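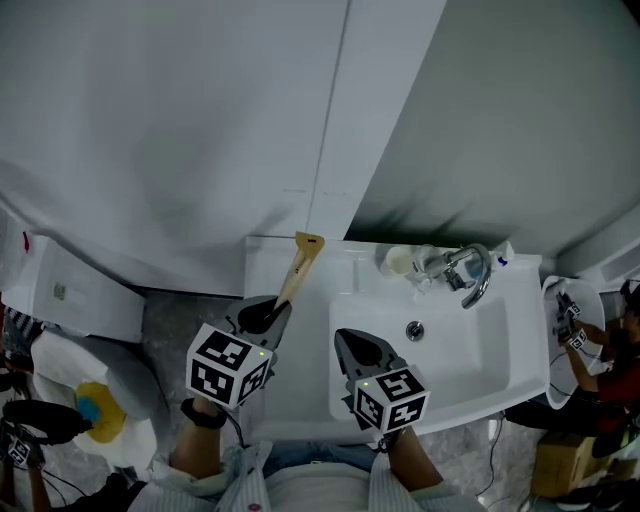 Photo: Sofia Garcia, Drullbridge unit, washroom

April, Drullbridge washroom, 9:40 am

Vanity day. Sink, back ledge and tank side, in that order. The long wooden brush stays at the vanity from now on - it kept ending up in the tool cupboard, and then people used the floor brush on the basin.

Back ledge: white cup goes left of the faucet, small blue-capped bottle goes right, against the wall. Carvalho's list had them both on the left, which leaves no room to get behind the faucet base. I changed the list and initialed it.

Basin: soak first, then brush from the rim down to the drain. Four minutes is enough if the paste is fresh. I tried seven last time and saw no difference on the chrome. Wipe the spout separately with a cloth, bristles are too coarse for it. Paste is the Zitell one, mixed in 100 ml of warm water. The Todik powder leaves a film on the ledge and I would like to use up the tub on the floor drain and not reorder.

Wall panels: the seam behind the vanity wants a dry cloth only. Water sits in it. Sofia asked if it can be resealed - I put in a request to Carvalho, no date back yet.

Toilet side: seat and tank done after the sink, separate cloth. Leave the small grey label on the tank alone, the edge lifts if you rub it.

To do:
- new cloths, we are down to the thin ones
- ask Sofia where the spare drain strainer went
- copy the ledge order onto the card inside the door

Stopped at 11:15. Floor still to do after lunch.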